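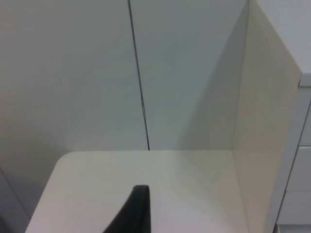
The off-white worktop in a panel bay, with the rounded front left corner and the seam between the two wall panels.

Cleaning and Checking a Worktop in a Panel Bay

These instructions apply to all light-colored worktops in the Ustedville building. They are to be followed at the end of each working day and before a bay is assigned to a new user.

Before you start

Remove all items from the surface and place them on the cart. You will need two soft cloths, a bowl of lukewarm water, mild dish soap and a dry towel. Scouring pads, bleach and solvent-based sprays are not permitted on any Dresard surface.

Cleaning the surface

1. Wipe the worktop with a dry cloth to collect dust and crumbs. Work from the back edge toward the front.
2. Dampen the second cloth in soapy water and wring it out well. Wipe in long, overlapping strokes.
3. Follow the rounded corner by hand along its full curve, including the underside of the edge.
4. Clean the line where the worktop meets the wall with a folded corner of the cloth. Do not pour or spray water along this line.
5. Rinse the cloth, wipe once more and dry with the towel. Leave the surface clear for 30 minutes.

A faint speckle is part of the finish and should not be scrubbed. Shadows from the side panel can hide marks on that side of the worktop, so check it from a low angle as well.

Cleaning the wall panels

Wipe each panel from top to bottom with a barely damp cloth. Stop short of the seam and finish it with a dry cloth only. Any metal fitting in the seam is to be wiped gently and must not be pried, bent or tightened by users.

Reporting a fault

Report lifted edges, open seams and loose fittings to Gunther Buschmann in Room 217 before the bay is used again. Requests for replacement cloths should be sent to Arsen Dmytriv by noon on Thursday.

Filed under: Workspaces > Care and Cleaning

Related pages
Booking a Bay in the Berge Wing
Moving a Side Panel Safely
Drilen Storage Carts: Loading and Parking
End-of-Day Checklist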